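Shared Workshops Should Build for the Whole Job

The position of this workshop on home-built automation has been asked for often enough that it is worth setting down in full. The Sorkemstead workshop has supported members' robot builds for several years, and the two-arm sorting project known as Kulix has occupied one of its bays since February. What follows is an opinion formed in the course of that work. It is offered to other shared workshops that are deciding how much room, money and patience to give to projects of this kind.

Our view is that a shared workshop should judge a robot build by the complete task it is meant to carry out, and should decline to judge it by its most impressive movement. A member who proposes an arm that can pick up a small object has proposed a fairly modest thing. A member who proposes an arm that can pick up the right object, put it in the right place, and carry on for an afternoon with only light supervision has proposed something a good deal harder. The two are often described in the same words on the application form, and the form ought to change.

Small household goods are a sensible subject for this work. They are cheap to replace and can be handled safely at a bench. They also show up weak design very quickly. Earbuds and their charging cases are a good instance, being smooth, rounded and light. Large, square objects forgive a poor grip, and a builder who works only with wooden blocks will learn rather little about fingers.

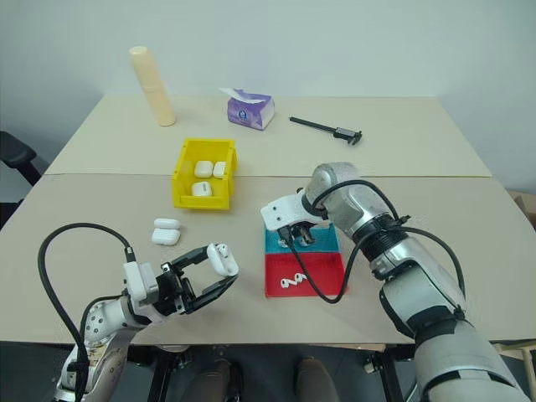
The Kulix log for April records 297 attempts at moving a case from the table to a bin. Of these, 63 ended with the case dropped or knocked aside. The builders were disappointed by the figure. We were not, for the log also stated what had happened on each occasion, and 52 of the failures were put down to the angle at which the fingers closed. A figure of that sort can be acted upon. The fingers were reshaped in May, and the discussion moved on to other matters, chiefly cable routing, which had been treated as a tidying job to be left until the end and should have been settled before the arms were bolted down.

It is sometimes objected that record keeping of this kind is out of place in a hobby. Members come to a workshop in their free time, and a good many have spent the working day filling in forms. The objection deserves respect, and we would not ask for a log from a member making a motorised curtain rail for a spare bedroom. A shared bay is a different matter. It is held at the expense of other members who would like to use it, and the least they are owed is a clear account of what has been learned there.

A second objection concerns cost. The Flirnitow workshop, with which we exchange tools and advice, limits every robot build to a single arm and a fixed budget. Its reasoning is sound as far as it goes. Two arms require twice the wiring, more than twice the setting up, and a table which cannot easily be lent out for anything else. We nevertheless consider the limit mistaken. A great many ordinary tasks are done with two hands, and builders who are held to one will spend months on clamps and jigs in order to get round the rule.

There is also the question of ready-made software. The Tang control package was adopted for Kulix after a long debate, and a minority of members still regard this as a departure from the spirit of the place. We do not share that concern. Members are free to write their own motion code and two have done so. To require it of everyone would confine the bay to people who already know how.

We therefore recommend that a shared workshop should grant bay space for 4 months at a time, renewable on the strength of the log; that emergency stops should be tested at the start of each session; and that any project should be allowed a second arm where the task calls for it. Bay fees at Sorkemstead will be reviewed in August, and the revised application form will be available at the front desk from the same month.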